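Preguntas frecuentes: ¿ya hay máquinas que recojan la cocina?

Recibimos casi siempre las mismas preguntas, muchas después de un vídeo en el que un robot friega una sartén con música de piano de fondo. Las contesta Domnica Chiriac, con correcciones de Safta Mihăilă, que es bastante menos paciente. Última revisión: 2019-11-17.

¿Puedo comprar hoy un robot que me recoja la cocina?

No. Puede comprar un lavavajillas, que lleva décadas funcionando muy bien y al que hay que llenar y vaciar a mano. Esa parte, la de llenar y vaciar, es la que sigue sin resolver. Lo que se vende como «robot de cocina» pica, remueve y calienta. No guarda un vaso en su sitio.

Pero he visto vídeos donde lo hacen.

Nosotros también. Pregunte tres cosas antes de creérselos: a qué velocidad está reproducido el vídeo, si hay una persona manejando el brazo a distancia y cuántos intentos se descartaron. Si la empresa no contesta a la tercera, ya tiene una respuesta.

¿Qué tiene de difícil coger un vaso?

Cogerlo en una mesa despejada, poco. Los problemas empiezan cuando el vaso está dentro de algo: una cesta, un escurridor, un armario con baldas. La pinza tiene que entrar sin tocar las paredes, cerrarse sobre una superficie curva y brillante y volver a salir con el vaso derecho. Las rejillas de alambre son especialmente antipáticas, porque muchos sensores de profundidad ven a través de ellas a ratos y a ratos no. 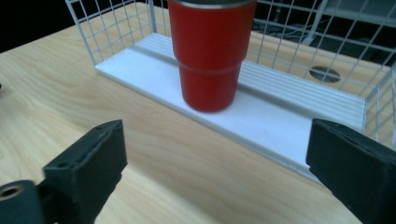
Una persona hace todo eso mientras habla por teléfono. En las pruebas que llevamos en Nirness desde julio, con el programa Manole, una sola categoría de objeto (vasos y tazas) ha consumido más tiempo que todo el montaje del taller.

¿Qué resultados han obtenido?

De 609 intentos de sacar un recipiente de una cesta y dejarlo de pie en la mesa, 74 acabaron mal: vasos tumbados, cestas arrastradas o la pinza cerrada en el aire. A quien le parezca poco, que piense en su vajilla. Y hablamos de recipientes vacíos, con buena luz y siempre en la misma mesa. No extrapole a su casa, por favor.

¿Y en un taller o un almacén?

Mejor, con matices. Si las piezas son iguales y llegan siempre en la misma posición, la automatización funciona desde hace mucho y no tiene nada de novedoso. En cuanto se pide vaciar una caja de piezas mezcladas, vuelven los mismos problemas que en la cocina. Fleltgate nos pidió una valoración para su línea de embalaje y les recomendamos automatizar el transporte y dejar la clasificación a las personas. No les gustó mucho.

¿No se arregla con más datos?

En parte, quizá. Enseñar a la máquina con demostraciones hechas por personas da mejores resultados que programar cada movimiento, eso lo admite hasta Safta. Lo que no hemos visto es que lo aprendido con treinta objetos sirva sin más para el siguiente – y en una casa siempre hay un siguiente.

¿Venden ustedes el sistema Ollier?

No vendemos nada. Ollier es el soporte que usamos para montar las pinzas y no está en venta.

¿Cuándo estará listo, entonces?

No damos fechas. Quien las da suele estar buscando financiación. Si quiere hacer su propia prueba, pida una demostración con sus vasos, en su fregadero, y quédese hasta el final.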